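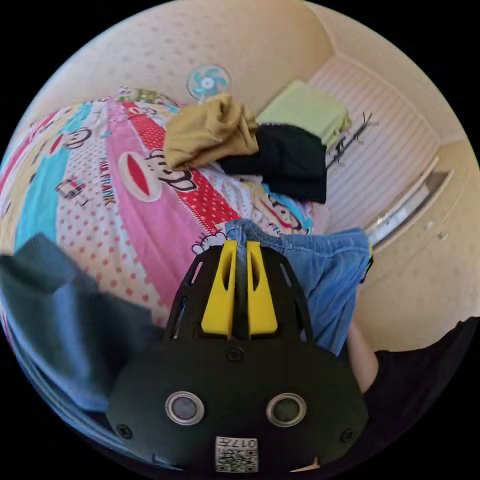 Work with the hand-held gripper: the yellow fingers on a piece of light blue fabric, with more clothes lying on the bed.

Print | E-mail

Lemon opens its doors in Zistberg and shows how robots learn to handle clothes

Zistberg, June 2019. Lemon invites the public to an open day at its workshop in the Magalhães building in Zistberg. Visitors can see the work of the Pellenano project, in which household tasks are recorded with hand-held grippers, so that a robot arm can later learn from the recordings. The open day takes place in July and the entrance is free.

The Pellenano project deals with soft things: shirts, trousers, towels and bed covers. Such things are difficult for a machine. A metal part has always the same shape, but a pair of jeans looks different each time it is put down. For this reason the project does not begin with the robot. It begins with a person who takes the gripper in the hand and does the task in the usual way, while the camera on the gripper records what happens between the fingers.

Up to now 1,103 recordings with clothes have been made and checked. They were made on beds, tables and sofas, with plain covers and also with strongly patterned ones. Lemon considers this variety important, as a robot for the home should not be confused by a colourful bedspread or by other garments lying beside the one it must pick up.

The open day has two parts. In the first part the team will demonstrate the recording of a task from the beginning to the end. Visitors may then try the gripper themselves and lay together a garment from the basket. Who would like to bring an own garment is welcome to do so, but we ask for clean pieces without loose buttons. In the second part the robot arm will be shown at a table, where it will attempt to pick up and turn over small towels. The arm is still slow at this work and not every attempt succeeds. The team will explain which movements go well and which need more recordings.

The tours are held in groups of 10 persons. Children may take part when an adult comes with them. The workshop is on the ground floor and can be reached without steps. Photographs are allowed in the demonstration room, however not at the desks where recordings are being checked.

For the tours a registration is necessary and can be made at the reception of the Magalhães building or by telephone. The demonstration room can be visited without registration during the whole day.

Journalists who wish to film the robot arm or to speak with the team are asked to contact the Lemon press office before the open day, so that a quiet time can be arranged.

Print this page
Send by e-mail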